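# Brendura open day: questions before you visit

Brendura opens its room-servicing test area to visitors once a year, in November. Entry is free, but each session is limited to 15 people.

## What will I see?

Two-arm robots working in furnished bedrooms. Each session has one run of the Irker routine (bedside and floor-level tidying) and one of Cruzado (bed linen). Runs are not rehearsed for visitors, and some fail.

## How close can I stand?

Behind the yellow line, 1050 mm from the outer limit of arm travel. Staff will stop the run if anyone crosses it. Wheelchair users have a reserved place at the front.

## Are the rooms real?

The furniture is ordinary and full size. Floors are carpeted in the bedside rooms, as cables and low objects behave differently on a hard floor. The bedside station puts a wooden nightstand between the bed and the wall, with a beige plastic wastebasket on the carpet in front of it. Both arms have to work in that space – the bed limits the left one more than the right.

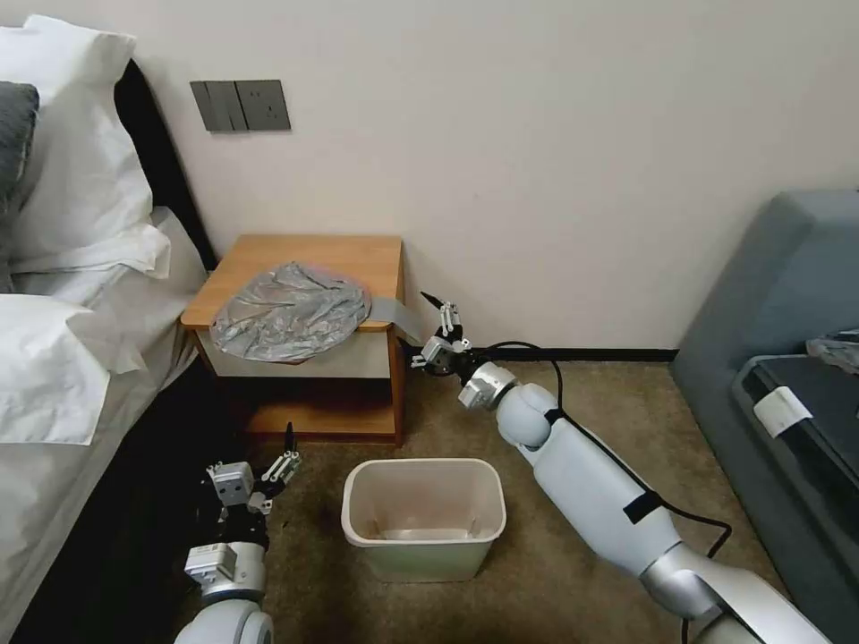
## Why so much attention to plastic bags?

Thin plastic has no fixed shape, and shiny film reflects light back into the cameras. A grip point that looks good from one angle may be a fold with nothing behind it. Bags and liners make up 96 of the 500 test items in the Natico set.

## Can I operate a robot?

No. A single gripper on a bench stand is available in the entrance hall, with a hand control. Children may use it with an adult.

## Is it noisy?

No ear protection is needed. The joints are quiet; the air handling in the hall is louder than the arms.

## May I take photographs?

Yes, without flash. Tripods are not allowed past the entrance hall.

## What if a run stops early?

Staff reset the room and start again if time allows. The session still ends at the printed time.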